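Is the Kaltico open day worth it with kids?

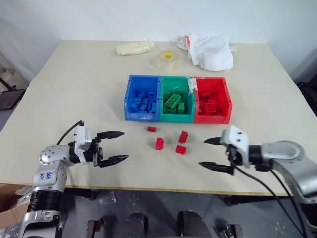

Sorting bricks by colour, two-arm bench

Posted 9/16/20

We're thinking of driving out to see the robots at Kaltico, some 80 km each way. Is there enough to fill a morning? Mine are mad about anything with bricks in it.

Answer 1
Yes, go! We went in June and my two were glued to the brick table. Blue, green and red bins, an arm on each side, and when the last few reds went in the whole row of kids cheered (so did I). You can stand really close and the staff answer everything, even "does it get bored". Get there before the Plaltow talk lets out or you'll queue.

Answer 2
its good. parking is rubbish, use the Piltlow St lot

Answer 3
Second the brick sorting, favourite thing there by a mile! Ask if they'll let the kids mix up the colours for the next run, ours did it 13 times. Sausage sizzle was cash only when we went.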